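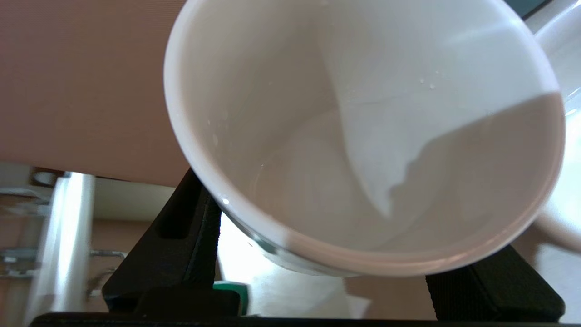
The Office Kitchen Does Not Need Forty Rules

I work on the third floor of a building where several small companies share one kitchen. The kitchen has a sink, a dishwasher, a refrigerator that hums, and a wall. The wall is my subject, since this is where the rules are hanging.

When I came to this country I learned a lot of my English from such papers. "Please be considerate." "Your mother does not work here." I did not understand the second one at first. I thought that somebody's mother had worked here before and had left, and that people were sad about it. A colleague explained it to me, and then I was a little offended, because my mother worked very hard in a real kitchen for most of her life and I don't see why she must appear over a sink to make strangers feel guilty.

Now there are 26 notices on our wall. I know the number because the building management, Dultell, sent us a message in which it was written. The message said that the notices would be replaced with one official notice. The official notice came, it was laminated, and it was hung next to the others.

My opinion is simple. A shared kitchen works when people see each other, and it stops working when they begin to write to each other.

In my first job, at a printing company called Ikar, we were nine people and one sink. There was no paper on the wall. If I left my cup, the older woman from the bindery came to my desk and put the cup in front of me. She did not say anything. I was ashamed for one minute and then we were friends again. It happened to me two times and never a third time. I still wash my cup directly after I drink, and it is fifteen years later.

A notice can't do this. It speaks to everyone, so the person who reads it thinks it is for somebody else. The people who already wash their dishes read it and feel accused. The people who do not wash them have stopped reading the wall a long time ago. I have watched a man stand in front of the words "DO NOT LEAVE DISHES IN SINK" and leave his bowl there with complete peace in his face. I don't think he is a bad man. He holds the elevator for everybody.

There is also the question of tone. People who would never raise their voice in a meeting will write in capital letters over a microwave. They underline. They use three exclamation points. Then another person answers with a pen on the same paper, and a third person corrects the spelling of the second. I have seen a whole argument about oat milk that continued for most of December, and none of the people who wrote in it had spoken one word to each other.

Last year the companies on our floor paid together for a solution. It was a kitchen booking system from a firm called Branura, and it cost 2,000 dollars. Each company had a day when it was responsible for the dishwasher, and there was a small screen by the door to show whose day it was. For two weeks it was very good. After that, people looked at the screen to find out who they could be angry at. Before, a full dishwasher was a small problem which anyone could solve in five minutes. With the screen, it belonged to somebody, and touching it was almost like doing another company's taxes. I have seen four people stand around a clean, full machine and discuss it.

I think often about what else we could do with 2,000 dollars. We could buy a second dishwasher. We could buy a table. At the moment our kitchen has no table, and I believe this is the true reason for most of the trouble. People come in, take coffee and carry it away to room 423 or to wherever they sit. They never stay, so they don't know each other. It is easy to leave a dirty plate for a person you have never met.

Some friends say to me that I am too romantic, and that nine people is not the same as a whole floor. They are right about this. At Ikar we had one boss and one corridor, and there was no place to hide. In a big building you can't walk around with a dirty cup in your hand and ask at every door. Also, I would not like it if a stranger came to my desk in this way - I would probably be angry, and maybe I would write a notice.

But there is a bakery near my home, Grīnberga, where customers bring their own cups back to the counter. There is no sign that asks for it. There is a tray, it is in a good place, and the people before you have put their cups on it. You see this and you do the same. Children do it also. Someone thought about where the tray should stand, and this was enough.

So my proposal for our floor is modest. Take down all 26 papers and the laminated one too. Turn off the screen. Put a drying rack where the screen is now, and put a table with chairs near the window, even if it means that the recycling bins must move into the corridor. I have sent this to Dultell. They answered that they are collecting feedback, and that there is a form for it on the kitchen wall.

This website uses cookies to improve your experience. By continuing to browse, you agree to our use of cookies. Accept | Manage preferences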